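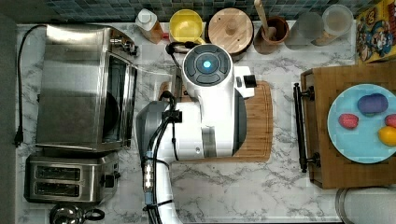 I've been moaning about my read-it-later pile on this blog for ages, so when one of the two people behind Rellach offered to hop on a call and talk me through it, I said yes before I'd even finished the email. I had my coffee, I had my list of questions, and I had 14 tabs open that I'd been "getting to" since November. Perfect test material, right?

Quick background if you haven't bumped into it. Rellach is a web app for saving articles. You click a button, the page gets stored, and you read it when you have time. There are plenty of apps that do that already (I've tried most of them, and left a trail of half-filled accounts behind me). The twist with Rellach is that things you save don't stay there forever. After 9 days, anything you haven't opened drops out of your list and into a sort of back room called the Shelf.

My first question was the rude one. Why would I want an app that hides my stuff?

She laughed, so I guess she gets that a lot. "You were hiding it from yourself anyway," she said. "I had a list with years of saved articles in it, and I was only ever reading the top screen. Everything under that might as well have been on the moon. So the Shelf is the same thing, except you can search it and you don't have to look at it every morning and feel bad."

I asked where the 9 came from, because it's such an odd number. I was expecting some big theory about reading habits. "We started with seven days," she told me, "and I kept losing the long pieces I'd saved for a weekend when I turned out to be busy. So we gave it two more. That's the whole story." You can't change it in the settings yet, and yes, I asked. Twice. She said it's the request they get most, and they're still arguing over it between themselves. Her partner wants a slider. She wants to leave it alone.

We got onto how the thing started, which I always like hearing. Before Rellach the two of them built a bookmark app called Hilside, and if you used it I'd love to hear from you, because I missed it completely. It did tags, folders, folders inside folders, colored labels, shared collections, the works. "It was a lovely filing cabinet," she said. "People would spend a whole evening sorting their links and then not come back for a month. We'd get these really nice emails about the colors." They shut it down and gave everyone an export file. Some of the reader view carried over into Rellach, but she said most of the code went in the trash and she didn't miss it.

So no folders this time? "No folders. There's a tag box if you really want one, but it's tucked away a bit." She paused there. "Okay, it's tucked away a lot."

(It is! I had to hunt for it. It's under the three little dots next to the title, and then you have to click "More." I use tags all the time, so this bugged me, and I told her so. She wrote something down. We'll see.)

I also wanted to talk about importing, since that's where I usually give up on a new service. Rellach takes a plain HTML bookmark file from your browser, and it also takes the export from Jelside, the feed reader I've been using. I'd tried it the night before our call and it went pretty smoothly, apart from the titles with accented letters in them, which came through as little question marks. She groaned when I brought it up. "That one's been on the list too long. It's the file encoding. We guess it, and with Jelside files we guess wrong." I asked if there was a way around it for now, and there is: open the export in a text editor, save it again as UTF-8, then upload that one. I've done it since and my titles came out fine. It's a bit of a fiddle, but you only do it once.

One thing I should mention is that everything you import lands on the Shelf, and your main list stays empty. I thought it was broken! I sat there refreshing the page like a fool. "We did that on purpose," she said, "but we should put a message on the screen, shouldn't we?" Yes. Please do.

Then the money question. Rellach is free for now up to a certain amount of storage, and the paid plan is 7 dollars a month, which I told her felt steep for something that saves web pages. She didn't get huffy about it. "It's more than the big ones charge. We keep a full copy of every page, with the images, and we don't run ads. If you only need links, your browser does that for free and you should use it." I can't remember the last time someone with an app to sell told me to go use my browser.

I asked if they'd taken any investor money. They haven't. They do get some income from a small side job, looking after the website and booking system for a bike shop called Pietrzak, and she talked about that for a good ten minutes with more excitement than I expected. Apparently the shop's repair tickets gave them the idea for the timer. A bike that's been fixed and not picked up gets moved to the back so the front stays clear, and the ticket changes color. "I was staring at that ticket board one afternoon and thought, well, that's my reading list."

And what's coming next? A phone app is being worked on, but she wouldn't give me a month, and I didn't push. For now the mobile site is decent, though the save button sits right where my thumb scrolls and I've saved a few pages by accident. Offline reading will come with the app. Highlights are maybe, sharing is a firm no. "Every time we added sharing to something, we ended up running a tiny social network," she said. "I don't want to moderate comments. I want to read my articles."

After we hung up I went through my open tabs and put the whole lot into Rellach. I've read 2 so far. The rest are ticking down, and there's a long one on old keyboards that I really do want to get to before it goes, so I'm off to do that now. If you've tried Rellach yourself, and especially if you've found a quicker way to get at the tag box, leave me a comment and I'll add it to the post.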